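Home Talks Comics Film Archive Contact
Search this site... Go

September
Posted by Jytte Fogh

Speaker notes: Who gets cast, and who gets the poster

Slot is 2 pm. Slides are plain, so read the numbers out loud.

Start with the casting news for Skumari. Say the name of the comic first, then the film. Half the room will only know one of them.

The comic ran 99 issues. The lead was a side character for the first 2 years. Readers wrote in and asked for more of her. Zasine, the publisher, gave her a solo title after that. 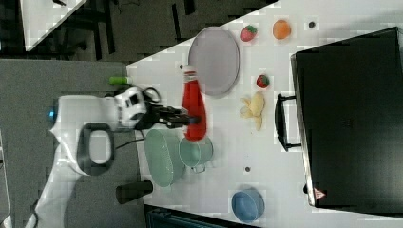
Part two: the poster problem

Flaline has announced the film with her name in the title. On the teaser poster she stands third from the left. Pause here and let people look at it.

Read the quote from Þröstur Thygesen's column: "A title is cheap. Give her the first scene." I agree with most of the column. I don't agree that the team films should wait.

Go back to Briem, the older series. It had a mixed cast from issue one and sold fine. When it went to TV, four of the six leads were changed. Fans still bring this up at every signing.

My survey: 240 replies, all from the newsletter list. Say clearly that these are people who already read comics. Most wanted the casting to match the page. A smaller group only wanted a good actor.
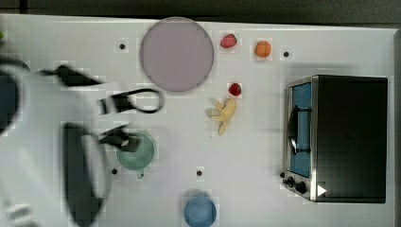
Plate and robot arm on a white tabletop.

If short on time, skip the toy section and go to the fan letters. Read the one about the school play in full.

Questions. Someone will ask about the villain. I have no inside news on that. The handout has the reading list, 800 words, copies by the door.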